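Ballus: How to Run the Game

Ballus is a battle game for two teams. You need at least 14 players, foam weapons and a field you can walk across in a minute or so.

Mark a base at each end with rope. Each team picks one Carrier, who wears the sash and may not run. Put the Ellow flag at the midpoint.

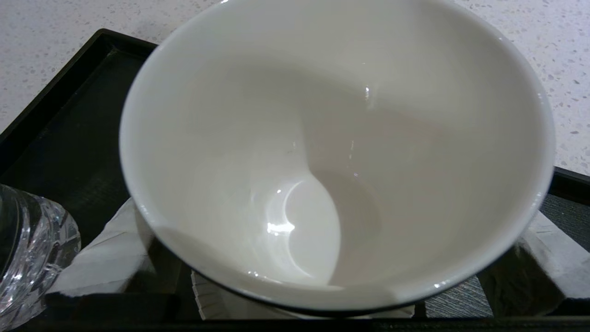 On the horn, both teams leave base. A limb hit costs you that limb. A torso hit sends you back to your own rope, where you count to 300 out loud before rejoining. Carriers do not come back.

The round ends when a Carrier brings the flag home or both Carriers are out. Play until one team has won 2 rounds, swapping ends after each.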